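Danylo Derkach does not trust the word "calibrated." He looks after the two-arm cell at Stedwood, and when the vendor's sheet promised 90 minutes of upkeep a month, he laughed.

"Who timed that?" he asks. "I spend longer on the cables."

The arms are bolted to plates at the front of the table, and he checks those bolts before he opens any software. Rollar, the supplier, suggests a full reset every six weeks. Derkach did two and stopped.

"It came back no better. Same drift, and I'd lost a morning."
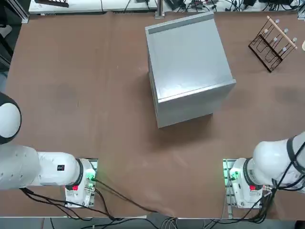
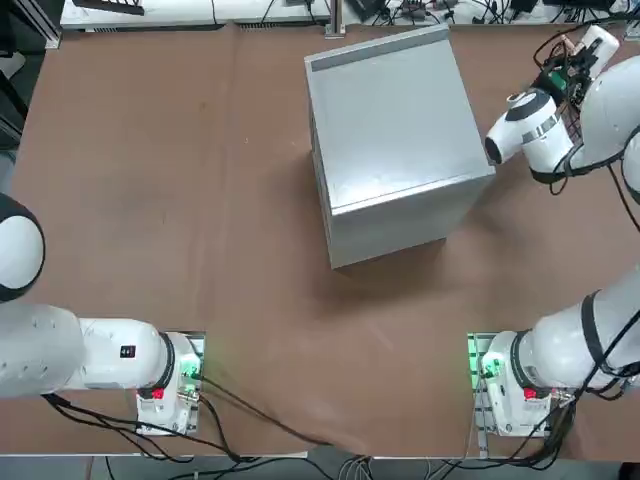 Both arms at the cell, with the metal box on the table.

I asked if the new Jara update, due in October, would help. He shrugged. "They said that about the last one. Let me see it hold a position for a week, then ask me." Until then he keeps his own notes, in pencil.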